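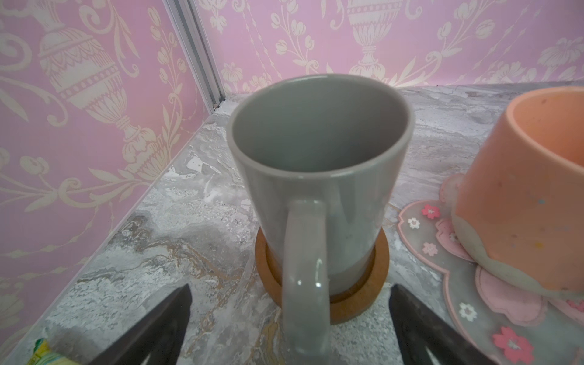

Where Does Cork Come From?

Cork is bark. It grows on the outside of a tree called the cork oak, which lives in warm, dry places near the Mediterranean Sea. Portugal and Spain grow more of it than any other countries.

All trees have bark, but the bark of a cork oak is very thick and soft. It helps protect the tree from heat and fire.

How is it collected?

Workers cut the bark with a sharp ax and peel it away in big curved sheets. They do this in late spring and summer, when the bark comes off most easily. The tree is not cut down. It grows a new layer, and after nine years or more the workers can come back for it. They paint a number on the trunk to show which year the bark was taken.

A young tree has to wait until it is 25 years old before its first harvest.

What is inside cork?

If you look at a thin slice of cork under a microscope, you will see tiny boxes packed close together. These are cells — the small parts that all plants and animals are made of. In cork, the cells are dead and filled with gas, mostly air. That makes cork light enough to float. It also makes it springy, so you can squeeze it and it pushes back.

Heat moves slowly through cork. A cork coaster under a mug of cocoa helps keep the heat away from the table.

What else is it used for?

Cork is made into bottle stoppers, bulletin boards, floor tiles, and the middles of some baseballs. Small scraps are ground up and pressed together with glue, so many cork things are really made of lots of little pieces.

Try it

Put a bottle cork, a coin, and a wooden button in a bowl of water. Which ones float? Push the cork to the bottom with your finger and let go. Then dry it off and weigh it in your hand next to a stone of the same size.

Words to know

Bark: the outer covering of a tree.
Cell: a tiny part of a living thing.
Harvest: to gather a crop.

Written by Berkay Soylu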